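Back from break, back to the kitchen

2021-01-11

Classes started again this morning, so the robotics club met tonight for the first time since before the holidays. I said I would keep writing these up through the spring, mostly so the people who miss a meeting know where things stand.

For anyone new, the club has four regulars right now: me, Piyumi Liyanage, Sajib Gamage and Obaidul Munshi. Farzana Jayasinghe is our faculty advisor and signs the forms. We are entering the simulation division of the Grernport student challenge. Everything is done in software, which suits us fine because we have no budget and the lab is only open to us on some evenings.

The task is kitchen pick and place. The arm stands at a counter with a sink, and it gets an instruction such as "put the apple in the bowl." It has to find the object, pick it up and put it where it was told. The rules give you 300 practice episodes. After that you submit a policy, and the organizers run it on layouts you have not seen.

We use Gazi as the simulator because Sajib already knew it from another course. Our training code sits on top of that and is called Sudix. The name was Obaidul's idea and I don't know what it means.

Over the break each of us was supposed to collect demonstrations by driving the arm ourselves with a game controller. The target was 20 each. Piyumi did 26. Sajib did 20. Obaidul and I did less than that, and we are going to catch up this week. Driving the arm by hand is slow. You have to watch the outside view and the wrist view at the same time, and they don't agree about which way is left once the wrist has turned over. I dropped a lot of fruit before I got used to it.

We spent most of tonight going through what we had on the big monitor.

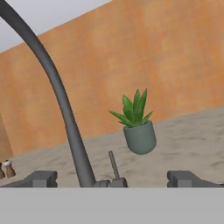
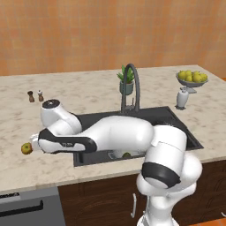 Piyumi's demos are the cleanest. She moves in short steps and stops before she closes the gripper. Mine have a lot of wobble in them, and Obaidul thinks the policy will learn the wobble if we leave it in. We talked about whether to smooth the recordings or just throw the bad ones out. For now we are throwing them out, and Sajib is writing a script that flags any episode where the arm changes direction too many times in one second.

The other thing we argued over was camera views. Our first policy in the fall used only the outside view, and it would get close to the object and then close on air. Adding the wrist view should help with the last few inches. The trouble is that the wrist view spends a good part of each episode pointed at something that has nothing to do with the task, and training takes longer with two sets of pictures to get through. Sajib wants to shrink the wrist images to half size. Piyumi wants to keep them full size and train overnight. We are going to try both and compare.

There was also a problem with the physics. Round fruit rolls in Gazi for much longer than it should. You set an apple down on the counter and it keeps creeping until it reaches something. Obaidul found the rolling friction setting and turned it up, and that fixed the creeping, but now lemons stick a little when two of them touch. I can live with sticky lemons. We do need to check that the rules allow changing that value, and I will write to the organizers tomorrow.

Things to do before the next meeting:

Me: finish my demos, email the organizers about friction, put the rules PDF somewhere everyone can find it.
Obaidul: finish his demos, write down every setting he has changed.
Sajib: the flagging script.
Piyumi: start one training run on the shared machine with both views. Please don't log her out of it. This happened in the fall and we lost a night.

We have 6 weeks until the first submission. The only thing due then is a policy that runs without crashing on their server, and the score doesn't count toward the final. I would still like it to pick something up.

If you are a student here and want to join, you can come to any meeting. You don't need to have done any robotics before. It helps if you can write a little Python, but driving demos only takes a controller and some patience, and we could use more people for that. Bring your own controller if you have one, because the left stick on ours is going bad.

Moushumi Sikder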